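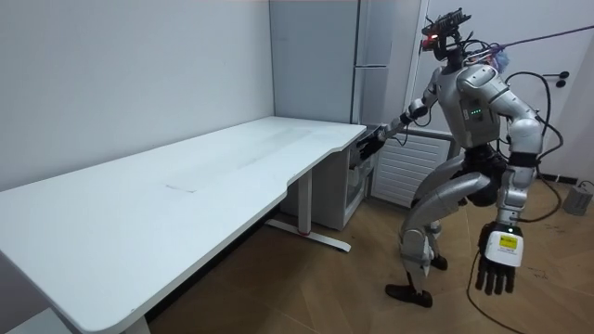
**Notícias da equipa de software – outubro**

A equipa de controlo de Wemavholm terminou em outubro a integração do novo planeador de movimento, a que chamamos Clultimitz, no robô humanoide. Até agora, o planeador trabalhava apenas em simulação e com um braço fixo em Trultdale. A passagem para um corpo inteiro, com duas pernas e um tronco que se inclina, pediu mais alterações do que tínhamos previsto na primavera.

O problema principal era a divisão do trabalho entre os módulos. Na versão antiga, o braço recebia uma trajetória completa e o módulo de equilíbrio corrigia depois o que fosse necessário. Quando a mão tinha de chegar longe sobre uma mesa, as duas partes entravam em conflito: o braço pedia alcance, as pernas pediam estabilidade, e o resultado era um movimento lento com pequenas hesitações. Ksawery Kubiak propôs que a flexão dos joelhos e a inclinação do tronco entrassem no mesmo problema de otimização que o braço. É esta a mudança mais importante da versão 2.

O novo ciclo calcula a postura do corpo inteiro a 200 Hz. O planeador fornece um horizonte de 700 milissegundos e volta a calculá-lo sempre que a perceção envia uma estimativa nova da posição do objeto. Se a estimativa não chega a tempo, o controlador segue o último plano válido e reduz a velocidade da mão. Preferimos esta solução a uma paragem completa, porque uma paragem brusca com o tronco inclinado é difícil de compensar.

## Perceção e preensão

Achilleas Economou reescreveu a parte que liga a câmara à mão. O módulo anterior procurava o objeto uma única vez, antes do movimento, e depois confiava no resultado. O novo módulo mantém uma hipótese sobre a posição e a orientação do objeto durante toda a aproximação, e continua a atualizá-la depois de os dedos fecharem. Esta última fase deu bastante trabalho, visto que a própria mão tapa uma grande parte do que a câmara precisa de ver.

Para os ensaios escolhemos objetos pequenos e leves. Um frasco branco com tampa verde é um bom exemplo: a superfície clara confunde-se facilmente com o tampo branco da mesa, e a segmentação por cor, sozinha, não é suficiente. O Achilleas usa agora a profundidade para separar o objeto do fundo e guarda a cor para confirmar a orientação da tampa. O planeador recebe também uma restrição nova, que pede para manter o objeto na vertical durante o transporte. A restrição pode ser desligada na configuração da tarefa, com o parâmetro `manter_vertical`.

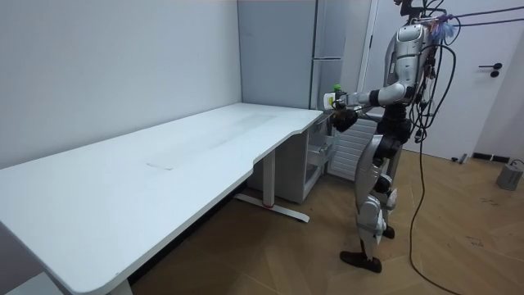
## Ferramentas de registo

Quem trabalhou com os registos antigos sabe que era preciso abrir três programas para compreender uma única falha. O visualizador Man, que nasceu em Trultdale como ferramenta interna, lê agora no mesmo eixo de tempo as juntas, as forças estimadas nos pés, as imagens e as decisões do planeador. Podemos parar num instante e ver qual das restrições estava ativa. Foi assim que encontrámos um erro de sinal na rotação do pulso direito, que estava no código há vários meses e que a simulação não mostrava.

O formato dos ficheiros mudou. Os registos da versão 1 continuam legíveis, mas têm de ser convertidos antes com o comando `man converter`. A conversão não apaga o original.

## O que falta

Temos 12 tarefas abertas para a próxima versão. As mais urgentes são estas:

- limites de velocidade diferentes para cada braço, conforme a carga na mão;
- deteção de contacto com o bordo da mesa, sobretudo nas mesas com recorte curvo, que o modelo atual trata como retângulos;
- documentação do ficheiro de configuração, que está incompleta e em parte ainda descreve a versão antiga.

A questão do bordo curvo está com o Ksawery, que já tem um protótipo com malhas simplificadas – o tempo de cálculo ainda é demasiado alto para o ciclo principal. Os colegas que quiserem experimentar o ramo de desenvolvimento podem pedir-lhe acesso. Pedimos apenas que corram primeiro os testes em simulação e que juntem o registo completo a cada relatório de erro.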